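件名：シュー皮がしぼむ（オーブンの温度が怪しい？）
製品：Flasico 卓上コンベクションオーブン
カテゴリ：焼きムラ・温度
受付日：2019年3月28日（木）
状態：解決済み（投稿者による）
担当：Duarte Simões

投稿者：Teresa Valente

はじめまして。Flasicoのオーブンを使って2年目になります。ずっとクッキーとグラタンくらいしか焼いていなくて、そのころは何の不満もなかったんです。ところが最近シュークリームに手を出したら、もう見事に失敗続きで、さすがに一人で考えるのに疲れたのでチケットを立てました。長くなると思います、すみません！

症状を先に書きます。焼いている途中まではちゃんと膨らむんです。ガラス越しに見ていると、おお来た来た、という感じで割れ目もできて、色もそれなりについてくる。ところが取り出して網に移すと、みるみるうちに背が低くなって、冷めるころには座布団になっています。割ってみると中は空洞にはなっているんですが、壁の内側がねちっとしていて、底の近くは生焼けの卵焼きみたいな食感。全部が全部そうではなくて、天板の奥に置いたものは割と立っています。手前の列が全滅です。

使っているレシピはMusexというレシピサイトの基本のシュー生地で、薄力粉100グラムに卵4個、あとはバターと水と牛乳、塩ひとつまみ。天板に16個絞る配分です。粉はBaptistaの薄力粉、卵はMサイズ。温度も時間もサイトに書いてあるとおりで、予熱もブザーが鳴るまで待っています。

今までに試したことも書いておきます。同じことを聞かれると思うので。

まず焼き時間を延ばしました。しぼむのは少しましになりましたが、今度は奥の列だけ焦げ茶になって、食べると苦い。手前は相変わらずへにゃっとしています。

次に温度を一段上げました。表面の色が早くついてしまって、中が乾く前に怖くなって出してしまい、結局しぼみました。これは私の根性の問題かもしれません。

それから友人のYolandaに教わって、焼き上がったあとに扉を少し開けて、そのまま庫内に置いておくというのをやりました。木べらを扉にはさむやつです。これは効いた気がします。効いた気がするんですけど、手前の列はやっぱりだめで、ということはオーブンのほうに何かあるんじゃないかと思い始めた次第です。

質問はふたつ。庫内の前と後ろでこんなに差が出るのは普通なのか。それと、表示の温度は信用していいのか。よろしくお願いします。

返信：Duarte Simões（Flasicoサポート）

Valente様、詳しいご報告をありがとうございます。試された内容まで書いてくださったので、とても助かります。

卓上型では扉側の温度が低めになることがあります。ただ、列ごとに仕上がりがはっきり分かれるとのことですので、いくつか確認させてください。

天板は付属品をお使いでしょうか。差し込んでいる段は上段、中段、下段のどちらでしょうか。ファンの運転音は焼成中ずっと聞こえていますか。扉のパッキンに浮きや汚れはありませんか。

また、もしお手元にオーブン用の温度計がありましたら、庫内中央と扉側の温度を、予熱完了後しばらく経ってからお知らせください。予熱完了のブザー直後は、まだ壁面が温まりきっていない場合がございます。

投稿者：Teresa Valente

お返事早くてびっくりしました。ありがとうございます！

天板は付属のものです。段は中段。ファンの音は……しています。していると思います。台所の換気扇の音と混ざるので、次に焼くときは換気扇を止めて耳を近づけてみます。パッキンは、見ました。恥ずかしいのですが、下の角にチーズらしきものが固まっていました。グラタンの名残です。たぶん去年の7月の、妹が来たときのやつです。ぬるま湯でふやかして、竹串の先に布を巻いて取りました。取ったら扉の閉まり方が変わった気がします。前は最後にふわっと押し返される感じがあったのに、ぱたんと閉まるようになりました。

オーブン用の温度計は持っていないので、職場の先輩のGonçalo Louroさんに借りることにしました。パンを焼く人で、道具が多いんです。週末に貸してもらえるそうなので、それまで待ってください。

待っているあいだに生地のほうも疑ってみようと思って、夜に半量で作り直してみました。半量だと粉が半分、卵が2個。これで気がついたことがあって、私、卵を全部入れてたんです。レシピに4個と書いてあるから4個。でもサイトの説明をよく読むと、最後の1個は様子を見ながら、と下のほうに小さく書いてあるんですね。へらですくって、ぽたっと落ちたあとに残った生地が逆三角形になればよし、と。

今回は2個目を溶いて少しずつ入れていったら、全部入れる前に逆三角形になりました。いつもはそこを通り越して、とろーっと流れる状態で絞っていたことになります。そりゃ横に広がるはずです……。

で、焼きました。高さは出ました！今までで一番立っています。ただし手前の列はやっぱり低い。前よりはいいけど、低い。パッキンの掃除と卵の量を同時に変えてしまったので、どっちが効いたのかわからなくなりました。こういうの、ひとつずつ変えなさいって理科の先生に言われてたのになあ。

返信：Duarte Simões（Flasicoサポート）

ご確認ありがとうございます。パッキンの汚れは扉側の温度に影響いたしますので、掃除で改善した可能性はあります。温度計での測定結果をお待ちしております。

測定の際は、温度計を天板ではなく網に置き、天板は入れずにお願いいたします。扉の開け閉めは最小限に、ガラス越しに読み取っていただけますと正確です。

返信：Clementina Veloso（利用者）

横から失礼します。同じオーブンを使っていて、シューは月に何度か焼いています。Teresaさんの文章を読んで、昔の自分かと思いました。

生地の炊き方はどうしていますか？バターと水を沸かして粉を入れたあと、鍋に戻して火にかけて練りますよね。あそこが足りないと、卵が少ししか入らないうちにゆるくなります。鍋底に薄い膜が張るまで、というのが目安なんですが、フッ素加工の鍋だと膜がほとんど張らないんです。私はそれで長いこと迷いました。今は膜は見ないで、生地がひとかたまりになってつやが落ち着き、鍋肌から離れてころころ転がるようになったら火を止めています。

あと、バターは小さく切って、沸騰する前に全部溶けているようにすること。かたまりのまま沸かすと、溶けるのを待つ間に水がどんどん飛びます。 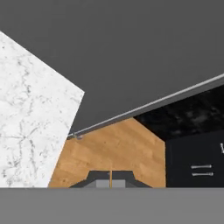
それと霧吹き。焼く前に生地の表面に水をかけていますか？表面が早く固まるのを防いでくれるので、私は天板に絞り終わったら遠慮なくしゅっしゅっとやります。フォークで軽く押さえて高さを揃えるのも、そのとき一緒に。とんがりが残っていると先っぽだけ焦げるんですよね。

手前と奥の差は、うちにもあります。途中で天板を回したくなるけれど、シューは途中で開けたらおしまいなので、私は手前の列だけ小さめに絞っています。小さければ温度が低くても火が通るので。見た目は不揃いですが、家で食べるぶんには誰も文句を言いません。

投稿者：Teresa Valente

Clementinaさん、ありがとうございます！！鍋、まさにフッ素加工です。膜が張らないなあと思いながら、まあいいかで火を止めていました。まあいいかが多すぎますね、私。

バターもどーんとかたまりで入れていました。冷蔵庫から出したての冷たいやつを。沸騰したのに島みたいに残っていて、それが溶けるまでぐらぐらやっていました。水、飛んでますよね。

霧吹きは、していませんでした。霧吹き自体はあるんです、観葉植物用のが。でもさすがに液肥を入れたことのあるものを食べ物に使うのはどうかと思って、Gondcombeの雑貨屋さんで新しいのを買ってきました。霧が細かくて気持ちいいです。

手前だけ小さく絞る案はすごく賢いと思ったんですが、シューは妹の子どもたちに持っていくので、大きさが違うとけんかになるんです。できれば揃えたい。なので温度のほうをもう少し追いかけます。

投稿者：Teresa Valente

温度計、借りてきました。Louroさんからは、測ったらついでに自分のオーブンがどれだけうそつきか覚悟しておけと言われました。

やり方は言われたとおり、天板なし、網の上。Musexのレシピの最初の設定温度にして、ブザーが鳴ってからしばらく放っておいて、ガラス越しに懐中電灯で読みました。換気扇も止めました。ファンの音、ちゃんとずっと聞こえています。疑ってごめんなさい。

庫内中央は、ほぼ設定どおり。ここはうそつきじゃなかったです。

扉側は、中央より16度低かったです。

16度！同じ天板の上で16度違ったら、そりゃ手前の子たちは育ちませんよね。

もうひとつ、ブザーが鳴った直後の数字も見てみたんですが、中央でもまだ設定に届いていませんでした。じりじり上がっていって、針が落ち着くまでにお茶を一杯いれて飲み終わるくらいかかりました。私は今まで、ブザーと同時に扉をがばっと開けて、天板を入れて、あっ位置がずれた、とか言ってもう一回開けたりしていたので、入れた時点で相当冷えていたんだと思います。

返信：Duarte Simões（Flasicoサポート）

Valente様、測定ありがとうございます。

庫内中央は正常の範囲です。扉側の16度の差につきましては、パッキン清掃後の数値としてはやや大きく感じます。お手数ですが、扉を閉めた状態で、薄い紙を四隅に一か所ずつはさんで引いてみていただけますでしょうか。するりと抜ける角がありましたら、その部分の密着が弱くなっております。

投稿者：Teresa Valente

やりました、紙のやつ。レシートを使いました（オーブンが冷えているときに、です。念のため）。

上の左右はしっかり引っかかります。下の左も引っかかる。下の右が、するーっと抜けました。何の抵抗もなく。チーズがいた角です。よくよく見たら、パッキンがそこだけつぶれて平らになっていて、指で押しても戻ってきません。ずっとチーズをかんだまま閉めていたせいですよね、これ。グラタンめ。

返信：Duarte Simões（Flasicoサポート）

ありがとうございます。原因のひとつはそちらで間違いないと思われます。パッキンは部品としてお取り寄せいただけますので、手配いたしました。交換は工具なしで行えます。四隅の小さな爪を外して引き抜き、新しいものを上の中央からはめていってください。角は最後に、軽く引っぱりながら収めるときれいに入ります。

お届けまでの間は、ブザー後に十分お待ちいただくこと、天板を差し込む際に一度で閉めていただくことをおすすめいたします。

投稿者：Teresa Valente

届いて、替えました！爪がひとつ硬くて、外すときに変な声が出ましたが、折れてはいません。角は最後に、というのを忘れて一回やり直しました。レシートは四隅とも抜けなくなりました。ちぎれました。

温度計はまだ返していなかったので（Louroさん、もう少し待ってね）、もう一度測りました。扉側と中央の差は4度になりました。すごい。

それで昨日の夜、全部入りで焼きました。ひとつずつ変えなさいの教えはもう捨てました。シュークリームが食べたかったんです。

後から来た人のために、自分のメモをそのまま貼っておきます。

バターは小さく切って室温に出しておく。水と牛乳と塩と一緒に弱めの火で溶かして、全部溶けてから沸かす。真ん中までぶわっと泡が上がったら火を止める。
粉は100グラム、ふるっておいて一気に入れる。練る。粉気がなくなったら火に戻して、ころころになるまで。膜は気にしない。
ボウルに移して、湯気が落ち着くまでへらで広げたりまとめたり。熱いままだと卵が煮える（前に一度やった）。
卵は3個分までは普通に。4個目は溶いて、小さじで足す。逆三角形になったら、残っていてもやめる。昨日は少し残った。残りは翌朝の卵焼き行き。
予熱は絞る前に始める。ブザーが鳴っても入れない。お茶一杯分待つ。
16個絞る。間をあける。とんがりをフォークでつぶす。霧吹き。
扉は一回だけ開けて、一回で閉める。
膨らんで色がついたら温度を一段下げて、割れ目の中まで茶色になるのを待つ。ここで出さない。絶対出さない。
焼けたら木べらをはさんで放置。

割れ目の色というのは、自分で焼いていて気がついたことです。外側がいい色でも、割れ目の奥が白っぽいうちに出すとやられます。今までの私は外側だけ見て満足していました。

結果なんですが、手前も奥も立ちました。冷めても立ってました。指でこんこんすると軽い音がします。右の手前のひとつだけちょっと小ぶりで、でもこれは絞りながら袋の中身が足りなくなったせいなので、オーブンは無罪です。

返信：Clementina Veloso（利用者）

おめでとうございます！割れ目の色、私も見ています。言い忘れていました。

クリームは何にしましたか？皮が乾いているうちに詰めると吸ってしまうので、持っていくなら食べる直前に詰めるのがいいですよ。絞り袋に入れて保冷剤と一緒に運んで、着いてから底に穴を開けて入れるのが一番ぱりっとします。

投稿者：Teresa Valente

カスタードです。生クリームを少し混ぜました。昨日は我慢できなくて焼いた直後に詰めて、ほんのりぬるいまま立って食べました。

妹の家には絞り袋で持っていくことにします。子どもたちに詰めさせたら大変なことになりそうですけど、まあ、それはそれで。

そうだ、ひとつだけ追加で聞いてもいいですか。皮だけ冷凍しておけるものでしょうか。一度に全部は食べきれなくて、きのうの残りが少ししんなりしてきました。

返信：Clementina Veloso（利用者）

できます。完全に冷めてから、重ならないように袋に入れて冷凍庫へ。食べるときは凍ったまま、低めの温度のオーブンで温め直してください。しんなりした皮も同じで、温め直すと戻ります。電子レンジはだめです、ゴムになります。

絞った生地のまま凍らせる人もいますが、私は焼いてからのほうが失敗が少ないです。

投稿者：Teresa Valente

やってみたら戻りました！朝からさくさくです。ありがとうございます。

Simõesさん、もうこちらのチケットは閉じてもらって大丈夫です。古いパッキンはどうやって捨てればいいですか？燃えるごみでいいのか、ちょっと迷って台所の隅に置いてあります。

返信：Duarte Simões（Flasicoサポート）

Valente様、無事に焼けたとのこと、私どもも大変うれしく思います。Veloso様もご協力をありがとうございました。

パッキンはシリコーンゴム製です。分別の区分はお住まいの地域によって異なりますので、お手数ですが自治体の案内をご確認ください。金属の爪がついたままの場合は、外してからお出しいただくと安心です。

なお、パッキンのお手入れは、庫内が完全に冷めてから、固く絞った布で拭いていただくだけで十分です。洗剤をお使いの場合は水拭きで残らないようにしてください。グラタンなど吹きこぼれの多いお料理のあとは、下の角も一度ご覧ください。

投稿者：Teresa Valente

了解です、下の角、見ます。爪も外しました。

投稿者により「解決済み」に変更されました。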